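颜色公差写在哪里：访米克洛什·科奇什

2023年6月5日

米克洛什·科奇什（Miklós Kocsis）在Skerklow的Menon测色实验室负责塑料与涂层制品的颜色评定。实验室的委托方以注塑厂、色母粒供应商和采购方为主，多数委托在形式上是测量，内容上是仲裁：供方说颜色合格，需方说不合格，双方各有一份数据。访谈围绕这类争议展开，涉及标样管理、仪器几何条件、色差公式的选择以及公差的写法。为便于阅读，问题部分并入叙述，引号内为科奇什的原话，经其本人核对。

谈话从委托单开始。科奇什说，收到的技术协议里，颜色一项常常只有一行字，写着“ΔE小于1”，没有公式，没有光源，没有观察者角度，没有测量几何条件，也没有说明标样是哪一块。“这一行字没有办法执行。同样两块样板，用1976年的欧氏距离公式算是一个数，用CIEDE2000算是另一个数，在高彩度的蓝区可以差出一倍以上。供方用后者，需方用前者，两边都没有算错。”

按他的做法，一份可以执行的颜色条款至少要写明标样编号及保管方、仪器类型和几何条件、是否包含镜面反射、测量孔径、光源与标准观察者、色差公式及其参数、取样位置和读数次数、样品温度。缺少其中任何一项，实验室都会在受理时退回询问。有的委托方觉得这是在拖延。他说退回一次的时间成本远低于出具一份双方都不承认的报告。

关于标样，科奇什的意见比较严格。他认为大多数争议的源头在标样，仪器问题排在后面。常见的情形是，项目启动时确认了一块色板，由需方留存一份，供方留存一份，两份取自同一模次，但没有互相测过。几年以后，一份放在避光柜里，另一份挂在车间的看板上，两者已经不是同一个颜色。“大家默认标样不会变。塑料板会黄变，会析出，会沾油，会被擦花。擦花以后表面光泽下降，仪器在排除镜面反射的模式下会给出更高的明度。”

实验室的处理办法是把标样分级。一级标样只用于校核，避光、控温保存，不外借；二级标样从一级传递，供日常比对；工作标样放在产线上，按周期报废。每一级传递时都记录完整的光谱反射率曲线，只记L*、a*、b*三个值视为记录不全。他解释说，三刺激值是积分以后的结果，积分会丢信息。有曲线在手，以后换光源、换观察者、换公式都可以重新计算；只有三个数，过去的数据就锁死在当时的条件里。

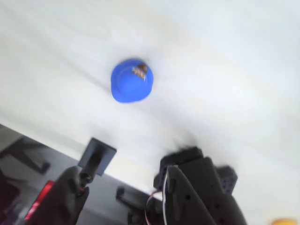

接下来谈到同色异谱。两件样品在日光下一致，到了商场的灯下不一致，原因在于两者的光谱反射率曲线形状不同，只是在某一光源下积分结果恰好相等。这种现象在更换着色剂配方时尤其常见。蓝色制品可选的着色剂包括酞菁蓝、群青、钴蓝等，它们在可见光长波端的行为差别很大：钴蓝在红区反射明显回升，酞菁蓝在同一区段保持较低。用一种去仿另一种，在D65下可以调到几乎没有色差，换到A光源就会分开，一件偏红，一件不变。

“采购部门有时候会说，我只卖到有日光的地方。没有这样的地方。产品要进仓库，要进货架，要进别人家里，灯各不相同。”他建议在协议里至少约定两种光源，一种作为主光源给出色差限值，另一种用来计算同色异谱指数。近年来LED照明普及，CIE也给出了LED类型的照明体数据，实验室在报告附页中一并计算，但除非合同要求，不作为判定依据。

问到为什么不直接约定光谱曲线一致，他说这在理论上最干净，执行起来代价太高。曲线一致等于锁定着色剂种类和大致比例，供方失去替换原料的余地，一旦某种颜料停产，整个项目要重新打样。另外，不同树脂基体本身的散射和底色不同，同一套着色剂用在聚丙烯和ABS里，曲线也不会重合。对多部件装配的产品，要求各部件曲线一致往往做不到，能做到的是控制主要光源下的色差和同色异谱指数。

仪器几何条件占了访谈较长的一段。实验室有积分球式（d/8）和45/0两类仪器。积分球式仪器可以切换包含或排除镜面反射。包含模式下，表面光泽的影响大体被消除，测到的主要是材料本身的颜色，适合配色和原料检验；排除模式和45/0更接近人眼避开反光时所见，适合评价成品外观。科奇什说，两类数据之间没有普遍适用的换算关系。“每隔一段时间就有人来要一个换算系数。同一种材料、同一种纹理，可以拟合一个，换一副模具就作废。”

纹理的问题和光泽连在一起。同一配方在抛光模面和咬花模面上成型，包含镜面反射时读数接近，目视却明显不同，咬花面显得更浅、更灰。如果标样是高光平板而产品是咬花件，目视评审几乎必然会提出异议。他的建议是打样阶段就用与产品相同的纹理制作标样，或者至少在一块阶梯板上同时做出几种纹理。模具未完成时做不到这一点的，应当在协议里写明标样仅用于仪器测量，不用于目视比对。

曲面制品更麻烦。仪器的测量孔需要与样品贴合，贴合不严会漏光，漏光使读数偏暗，偏差随曲率变化。平面上重复性很好的仪器，放到小半径曲面上，换一个人操作就可能换一个结果。软质材料还有受压变形的问题，压得重，曲面被压平，孔径内材料还会略微鼓入测量口。实验室对这类样品优先采用小孔径，配合定位夹具，并且在报告中附上测点示意。若同批料可以另外注一块平板，则以平板数据为准，曲面数据只作参考。

“夹具要跟着产品走，”科奇什说，“做一个夹具的费用，委托方通常不愿意出。不出也可以，那么报告里的不确定度就要放大，放大以后可能就没有办法判定合格还是不合格了。这个要事先讲清楚。”

带印刷的部位原则上不测。油墨的遮盖力、固化程度和底材颜色都会影响读数，印刷色与底色应当分别约定标样。印在深色或者高彩度底材上的文字，其颜色受底材透射影响，要么先打一层白底，要么在标样上就用实际底材。孔径内只要混入一点印刷边缘，读数就不能用。遇到印刷面积较大、找不到足够空白区的样品，实验室会要求委托方提供未印刷件。

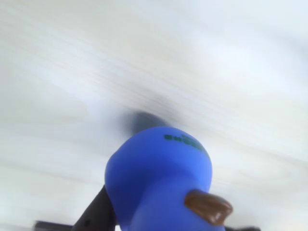 图：圆顶形蓝色橡胶玩具，曲面上印有深绿色文字。

关于色差公式，科奇什没有推荐某一个作为通用答案。1976年的ΔE*ab计算简单，历史数据多，缺点是与视觉的一致性差，在蓝区和高彩度区尤其明显。CMC公式在纺织行业沿用多年，可以调整明度与彩度的权重。CIEDE2000对蓝区做了旋转项修正，对近中性色也做了调整，总体一致性较好，代价是公式较长，并且在个别色相位置存在不连续。“不连续的影响在小色差范围内很小，但是写软件的人应当知道。我们见过两套软件给出不同结果，查到最后是平均色相角的象限处理写错了。”

他更在意的是，CIEDE2000的设计范围是小色差。有些客户用它去描述两个明显不同的颜色相差多少，给出一个很大的数字，这个数字没有可靠的视觉含义。颜色差得远的时候，应当分别报告两个颜色的坐标，不宜用一个总色差概括。

总色差只有大小，没有方向，这是他反复提到的一点。对生产来说，知道偏了多少不够，还要知道往哪里偏。明度偏高可能是钛白多加，也可能是分散不良；彩度偏低可能是着色剂不足，也可能是料筒滞留时间过长引起降解。因此实验室的报告总是把明度差、彩度差和色相差分开列出。协议里如果允许，他也建议分开设限。消费者对色相偏移的容忍度通常低于对明度偏移的容忍度，一只偏绿的蓝色零件比一只稍浅的蓝色零件更容易被挑出来，合在一个总数里，这个差别就看不见了。

访谈中他举了一个已结案的委托。产品代号Orkerard，是一组家用注塑件的外壳，成型厂在Elmont。需方在收货检验中判定多批不合格，供方提供的出厂数据全部合格。实验室调取了双方的记录，并对留样做了复测。留样共1,849件，按双方最后商定的条件复测，其中1,786件在限值以内。其余各件的偏差方向一致，都偏向明度高、彩度低。

复测结果本身没有太多可说的，他认为值得记录的是双方数据不一致的原因。第一，供方在包含镜面反射的模式下测量，需方使用45/0仪器，而产品表面是细咬花。第二，供方在下模后不久即测量，样品温度高于室温，所用着色体系有可观的热致变色。第三，双方的工作标样来自不同年份的两次传递，彼此之间已经有可以测出的差别。“单独看哪一条都不足以解释全部分歧，三条叠在一起就够了。双方的操作人员都按各自的规程做，规程本身没有对齐。”

结案后，双方改用3点取样，测点由模具图纸标出，避开浇口附近和熔接线；样品在恒温条件下放置至温度稳定后再测；工作标样由实验室统一传递，一年更换一次。限值本身没有放宽，也没有收紧。

提到温度，他补充了几句。橙色、红色和部分黄色着色剂的热致变色最为明显，蓝色一般较弱，但不能忽略，尤其是限值定得很紧的时候。产线上的人希望尽快得到结果，以便调整加料比例，等待样品冷却会造成更多可能不合格的产品。折中的办法是建立该材料的温度修正曲线，在线测量时同时记录表面温度。修正后的数据用于过程控制，不用于出厂判定，两者在系统里分开存放。

仪器之间的一致性是另一个长期问题。同一型号的两台仪器，在出厂时的台间差很小，使用一段时间以后会分开。积分球内壁老化、光源更换、白板污染都会引起漂移。科奇什说，很多工厂只做白板校准，白板校准只能校正零点和满度，对波长偏移没有作用。波长偏移在白板和灰板上几乎看不出来，在反射率曲线陡峭的样品上会变成明显的色差。实验室因此配备一套陶瓷色板，每周检查，数据画成控制图。超出控制限时先清洁白板，再复测，仍然超出则停用送修。

白板的清洁方法也有规定，用指定的无绒布和蒸馏水，不用酒精以外的溶剂，不用纸巾干擦。他见过用工业擦拭纸干擦多年的白板，表面已经有方向性的划痕，旋转九十度读数就会变化。“那块白板仍然贴着有效期内的校准标签。标签对应的是它送检那一天的状态。”

目视评定在他的工作里并没有被仪器取代。仪器给出的是某个孔径内的平均值，看不到流痕、色点和条纹，也难以反映珠光、金属闪光一类随角度变化的外观。目视评定的条件同样需要约定：灯箱光源类型和照度、背景灰度、观察角度、样品并排方式，以及评定人员的色觉检查结果。两块样品应当紧邻摆放，中间不留缝，并且要交换左右位置再看一次。灯管有使用时限，灯箱上的计时器到时应更换，不以灯还亮着作为依据。

评定人员需要适应时间，从室外或者从高彩度的屏幕前直接走到灯箱前，头几分钟的判断不可靠。连续评定高彩度样品时，视觉适应会降低对后续样品的敏感度，中间要看一段时间的中性灰。实验室限制每人每次连续评定的时间，他认为这一条在工厂里最难推行，出货压力大的时候，往往是同一个人站在灯箱前看完一整批。

目视与仪器结论相反时怎么办，协议里应当事先写明以哪一个为准。没有写明的，实验室不代为决定，只分别给出两项结果。他个人倾向于用仪器判定平均色，用目视判定缺陷和均匀性，各管一段。如果仪器判合格而多名评定人员一致认为有差别，通常说明选定的几何条件或者公式不适合该样品，应当回头检查条款，不宜反复送样。

测量不确定度与限值的关系也谈到了。按照他的描述，相当一部分样品落在限值附近，测量值加减不确定度后跨过限值，此时合格与不合格都缺乏把握。判定规则有几种，可以把不确定度算在供方一侧，也可以算在需方一侧，或者约定双方共担。选哪一种属于商务问题，但必须写在合同里，并且在签约时就知道不确定度有多大。“限值定到0.3，测量不确定度是0.2，这样的合同我们收到过。剩下给生产的空间，任何一家工厂都守不住。”

他建议在定限值之前先做一次能力摸底：用正常工艺连续生产，取足够多的样品，看批内和批间的离散程度，再看仪器重复性和再现性各占多少。摸底数据出来以后，限值由双方谈，谈不拢的地方大多可以找到工艺上的改进点，例如更换计量方式、提高色母粒载体与基体的相容性、缩短停机后的滞留。只有在工艺确实到了极限时才讨论放宽。

回收料的使用给颜色控制增加了新的变量。消费后回收料的底色逐批波动，深色制品可以遮盖，浅色和高彩度制品受影响较大。目前的做法是对每批回收料先测底色，再修正配方，必要时加大着色剂用量。加大用量会影响成本，也可能影响力学性能。他认为对含回收料的产品，协议应当承认底色波动的存在，把限值按明度方向适当放开，色相方向保持不变。部分采购方已经接受这种写法，另一部分仍沿用原生料的条款。

访谈最后谈到数据格式。双方交换颜色数据时，常用的还是表格截图和打印件，光谱数据在转抄中丢失。实验室计划从7月起随报告提供光谱数据文件，字段包括波长间隔、几何条件、孔径、镜面反射模式、样品温度和仪器校核日期。缺少这些字段的外来数据，实验室可以接收存档，但不参与比对计算。波长间隔不一致的数据需要插值，插值方法也会写入文件，供接收方复算。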